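Home Topics Ask Tags Members Log in

Dark clothes on a gray mattress pad: grasp point predictions all over the place

Last updated 2023-08-12

posted by kuno_fold

I'm trying to reproduce the folding result from the Prollenska paper (the one where they train only on demonstrations from a hand-held gripper, no robot in the loop) and I'm stuck on one category of clothing.

My setup follows theirs as closely as I could manage. Hand-held gripper, two fingers, wide-angle camera mounted on the tool, people folding laundry in ordinary bedrooms. I have 610 demonstrations in total. After throwing out the ones where tracking was lost I'm left with 465 for training, plus 28 held out that come from bedrooms the model has not seen. The policy gets the last two camera views and the gripper width and predicts a short run of future poses. I also have a small extra head that predicts the first contact point on the cloth, mostly so I can look at it and see what the model thinks it is doing.

For light or patterned shirts the contact head is fine. It lands near a corner or a hem and the rest of the motion is sensible. For black pants and other very dark garments it falls apart. The predicted point wanders over the middle of the garment from one step to the next, and sometimes it leaves the garment completely and goes to the pillows at the far end of the bed. The closing motion then comes too early or does not come at all.

A view from one of the dark demonstrations, taken on the approach:

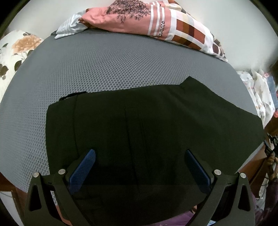 Dark garment on the gray mesh pad, gripper coming in. The raised corner at the right is the grasp I would want.

To my eye there is enough there to work with. You can make out two faint creases going down the middle, and that corner stands up from the pad. But when I look at the attention maps the model puts most of its weight on the pink pillow and the floral stuff, and very little on the garment.

Things I have tried so far:

- Random brightness and contrast during training. Small improvement on the training rooms, none on the held-out ones.
- Cropping out the top third. This stopped it from going to the pillows, but then it did worse on light shirts too.
- Training longer. No change.

I have not touched exposure on the camera. It is on automatic. The paper does not say what they used, and the appendix only says "default settings."

Is this a known problem with the method or am I doing something wrong? I would like to avoid collecting everything again if I can.

12 votes tags: imitation-learning, deformable-objects, wrist-camera

sepulveda_lab_account

We ran into the same thing in our group at Sepúlveda and it took us most of January to sort out, so I'll give you the order I would do things in now.

First, check the pixel values on the garment itself before you change anything in the model. Take twenty or thirty views from dark demonstrations, draw a rough mask over the cloth, and plot a histogram. In our data nearly everything inside the mask sat in the bottom few levels, and then the video compression flattened what was left. You can see the creases on your screen because your eye is good at that and you know where to look. After resizing to the network input size, they may be gone. Look at the resized input and not the original. People skip this and it is the most useful ten minutes you can spend.

If the detail is still there after resizing, a gamma curve applied to the input (the same curve in training and at test time) may be enough. Random brightness is a different thing. It teaches the model to ignore overall level, but it does not pull the dark values apart.

If the detail is gone, no augmentation will bring it back and you need to set exposure by hand. Auto exposure is metering on the whole view, and you have white walls and light bedding around a dark garment, so the dark part loses. We locked exposure one stop brighter than what auto picked. The walls blow out and it does not matter, since you do not grasp the walls.

Second, the pillows. I think your model is using the bedding as a landmark. If one bedroom appears in many of your dark demonstrations, the position of a bright patterned object tells the model where the hand is relative to the bed, and that is an easier signal than faint cloth. It will do well on your training rooms and fail on new ones, which matches what you describe. How many different rooms do your dark demonstrations come from? If it is two or three I would not expect any trick to fix it.

You do not need to collect everything again. We kept all of the light-garment data, and only recorded new dark ones, spread over more rooms and with locked exposure. We also moved the bedding between recordings so it was in a different place each time. Sample the dark ones more often in training so they are not drowned out.

One caution on the crop. We tried it too and got the same drop on light shirts. Our guess was that the model needs the far edge of the bed to judge distance, at least with a single camera. I would leave the view alone.

9 votes - marked as accepted

dovo_user

just use a depth camera. RGB on black fabric is always going to be bad

1 vote

kuno_fold

Replying to both. Depth is not an option, I want to stay comparable with the paper and the tool has no room for a second sensor.

On the histogram: yes, after resizing the creases are basically gone on most of the dark views. On rooms: the dark demonstrations come from three bedrooms, and one of them makes up more than half. So that is probably most of my answer. I had balanced the dataset by garment type and by room but never by both together.

I tried the gamma curve anyway since it was cheap. The contact point stays on the garment more often now but still drifts around the middle of it. I'll record a new dark set with exposure locked.

prollenska_reader

Slightly different point. Before you compare your numbers with the paper, check which split they report. The main table in the version I have lists 456 demonstrations and the text under it says garments were "varied in color," but the supplementary video shows mostly light shirts and towels. I did not see a single black item in it. That does not mean there were none in training, but I would not assume their success rate includes many of them.

Also, your contact head is trained on the same labels as everything else, so if those come from the moment the gripper width starts to drop, they will be a bit early on dark clothes. People tend to close slowly when they can't see the edge well. I shifted my labels to the point where the width stops changing and the head got steadier - I have not tested that on pants, only on dark socks and one jacket.

4 votes

Related

Locking exposure on a wrist camera: before or after calibration?
How many rooms are enough for a bedroom folding dataset
Tracking lost when the gripper is close to plain bedding
Dovo gripper width reading drifts over a long session
Balancing a dataset by two attributes at once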